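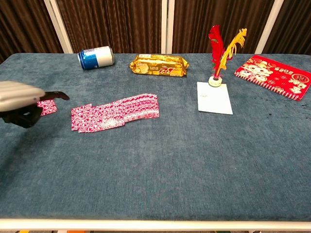

Section 5. Setting up the perception and grasp planning tools for thin, overlapping items

Welcome back! If you've come straight from the section on calibration, you already have Mukham talking to the arm and the hand, and you can skip the first step. If you've been away for a while (we all have), please start at step 1 anyway, as a calibration that was fine in July may not be fine now.

This section covers the part of the job that gives new users the most trouble, namely teaching the planner to pick up flat things that lie on top of each other. Playing cards, paper sleeves, thin labels and the like are hard for a depth sensor to tell apart, and they are just as hard for a fingertip to get under. Mukham handles the seeing and Velludero handles the grasping, and most of what follows is about getting the two to agree.

Before you begin

You will need Mukham and Velludero installed on the same workstation, a working emergency stop within reach of the person at the keyboard, and a table covered in a matte fabric. We like a blue-gray cloth with a little texture to it. Glossy tabletops throw reflections into the depth map, and you'll spend a whole afternoon chasing objects that don't exist.

Caution: Keep the hand at low speed for the whole of this section. The speed slider in Velludero goes to 90, and it remembers where you left it last time, so check it each time you open the program.

5.1 Capture the empty table

1. Move everything off the cloth and send the arm to its park position.

2. In Mukham, open the Scene tab and choose Learn Background. Leave the room lights the way you plan to have them when you work. If you have a curtain behind the table, draw it now and leave it drawn, so the program learns it along with the cloth.

3. Wait for the status bar to turn solid, then choose Save. Give the background a name you'll recognize next month. "Test2final" has let down many good people, including the author of this guide.

Note: Small specks on the cloth are fine and don't need to be brushed away. Mukham drops any patch below the minimum area, and you can change that limit under Filters if your items are very small.

5.2 Lay out the training table

Now for the pleasant part. You want a mix of easy and hard objects, spread out so that each has its own bit of cloth. Our usual table has a fanned row of red patterned cards with a single card off to the left, a drink can on its side, a biscuit pack in gold foil, a feather shuttlecock standing on a sheet of white paper, and a red spiral notebook. You're welcome to use your own things, but do try to keep the same spirit!

4. Place the can lying down. Standing cans are too easy, and the planner learns very little from them.

5. Put the foil pack near the back of the table. Crinkled foil is unkind to depth sensors, and you want to meet that problem early.

6. Stand the feathered item on a plain sheet of paper. The paper is there to test the Support Layer setting. A planner with this turned off will often decide that the paper and the toy are one large object and try to pick up both.

7. Fan the cards in a long row, and don't fuss over making it neat. An uneven end gives the edge finder more to work with than a perfect fan does.

8. Set one card apart from the row, close to where the hand comes in. This is your reference card, and you'll use it in 5.4.

5.3 Segment the scene

9. Press Segment. Colored outlines will appear over the live view, one for each thing Mukham believes it has found.

10. Look at the card row first. Most likely you'll see a single outline around the whole fan. Don't be discouraged, as it's the normal result with the factory settings. Open Edges and raise Step Sensitivity to 70, then press Segment again.

11. If the row now breaks into individual cards, go on to step 13. If it breaks into a mess of tiny slivers, the program is following the printed pattern on the card backs. Lower Step Sensitivity a little at a time until the slivers go away, and turn on Ignore Print.

12. Check the notebook as well. Busy covers with cartoons and lettering can be split up in just the same way, and the spiral binding sometimes gets an outline of its own. Ignore Print takes care of the cover. For the binding, select both outlines and choose Merge.

13. Give each outline a label. Short ones are best, because Velludero shows only the start of each name in its object list.

Note: Feathers rarely get a tidy outline, and you don't need one. As long as the base is found, Velludero will plan its grasp there.

5.4 Try the reference card

14. Switch to Velludero and load the scene from Mukham. The objects should appear in the list with their labels.

15. Select the reference card and choose Slide and Pinch. This plan brings one finger forward over the card while the others stay curled, so that the long finger can draw the card along the cloth before the pinch.

16. Press Preview and watch the drawn path all the way through. The extended finger should stay level. A fingertip that dips below the cloth line in the preview will press into the table when you run it.

17. Set Contact Confidence to 80, and run the plan with one hand resting near the emergency stop.

Caution: The hand will cover part of the card while it works, and Mukham can lose track of it. Turn on Hold Last Pose before you run the plan. Without it, the planner may decide the card has vanished and go looking for the next nearest one, which could well be in the middle of your fan.

18. If the card slips away from the finger, choose Retry from Contact. Please don't nudge the card with your own hand while the plan is active, however tempting it gets.

5.5 Save your work

19. When you're happy with the single card, choose Save Session in both programs. The two files must sit in the same folder or they won't find each other later.

20. Send a copy to your Rarna log server if you use one. Sessions without a label list are rejected at upload, so if yours bounces, go back to step 13.

Picking from the fanned row itself uses a different plan, Lift from End, and is covered in Section 6. Leave the cards where they are if you're going straight on.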